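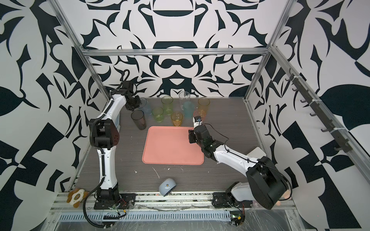
Black leaves and scrolls on white. The back wall is nearly the same on both sides.

WHY PATTERNS REPEAT

by Bianca Buzatu

Look at your socks. Look at the curtains, the cereal bowl, the bus seat. Patterns all over the place. Somebody had to draw every one of them, but they didn't have to draw much! Most patterns are one small drawing used again and again. Here's how it works.

What is a pattern?

A pattern is something that follows a rule. Red, blue, red, blue – you already know what comes next. Stripes follow a rule. Checks follow a rule. So do brick walls and the seeds in a sunflower.

A scribble has no rule, so it isn't a pattern. But copy the same scribble over and over in neat rows and now it is. Try it. Really, go get a pencil.

The bit that repeats

Pattern makers call the piece that gets copied the repeat. On wallpaper the repeat might be as tall as your arm. On a shirt with tiny dots, smaller than your thumbnail.

Want to find it? Put your finger on one shape, say a bird's beak. Slide your finger straight along until you hit the same beak again, same bird, same way up. The space between is one repeat. Some designers are sneaky and put in 5 birds that look almost alike, so check the wings too.

Slide, flip, turn

There are a few ways to move a shape without changing its size.

Slide. Just push it along. Footprints on wallpaper, polka dots, rows of ducks.

Flip. Like a mirror. Your left hand and your right hand are flips of each other (nearly). Butterflies too. When the two halves match like this we say it has symmetry, and the line down the middle is the line of symmetry.

Turn. Spin it round a point. Pinwheels do this, and snowflakes, and a lot of bathroom tiles.

You can mix them. Slide and flip together gives you a footprint trail, left foot, right foot, left foot. That one has a fancy name, glide reflection. You don't need to remeber it.

Why so many leaves?

Leaves are great for patterns. They bend. A square only fits where a square fits, but a leaf can curl round a corner or squeeze into a gap, and it still looks like a leaf. Same with vines. People have carved, painted and woven curly plants for thousands of years, on pots and rugs and the tops of stone columns.

And nearly isn't a mistake. When people draw by hand, the two sides of a pattern often come out a bit different. One curl fatter, one leaf pointing the wrong way. Lots of people like it better like that.

Why black and white?

Big contrast. Your eyes are very good at spotting edges, places where dark meets light. Black next to white is the strongest edge you can get, so the shapes jump out. Zebras, chess boards, crosswalks.

There's a trick in it too. Stare at the black shapes for a bit, then try to look only at the white ones. The white bits are shapes as well! Artists call that negative space.

Make your own – the potato way

You need: 1 potato, paint, paper, a grown up with a knife.

Get the grown up to cut the potato in half. Draw a simple shape on the flat part. A leaf is good. The grown up cuts away the potato around it so the leaf sticks up. Dab it on paper towel first, wet potatoes make blurry prints.

Dip, press, lift. Now slide along and press again. Make one row of slides. Next row, turn the potato upside down every second print. See how different it looks, and its the same potato.

The other half of the potato can be your flip. Carve the same leaf backward.

My niece filled a whole roll of paper this way one April, 203 leaves, and then she wanted another potato.

Words to know

Repeat – the piece that gets copied
Symmetry – when parts match after a flip or turn
Contrast – how different two colors or shades are
Negative space – the gaps between the shapes

Next time: why are bubbles round?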